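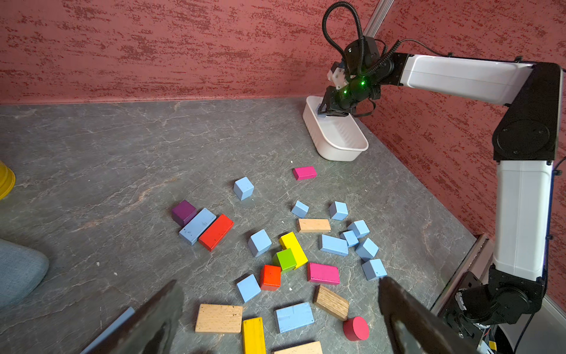
Colourful wooden toy blocks and a white plastic basket on a marble-patterned tabletop.

Toy blocks are small solid pieces, most often of wood, which children stack, line up, knock over and (with luck) put away again. They are among the oldest playthings still in everyday use, and many a family keeps a set long after the children have grown.

In the village of Prascombe, blocks were for many years a winter trade. Hubert Camenzind opened a workshop at Treltgate one February with 20 shapes in his first catalogue, and his successor, Rahel Zaugg, brought the range up to 68, adding the arches and half-rounds that older residents still remember so fondly. Beech and maple are the usual woods, being hard, close-grained and kind to small hands, though lime is lighter and a good deal easier to cut.

Colour came rather later to the Prascombe sets. The early ones were left plain and rubbed with oil, and collectors tend to prefer them, while the painted sets sold far better in the shops.

See also: Construction toy; Spinning top; Treltgate workshop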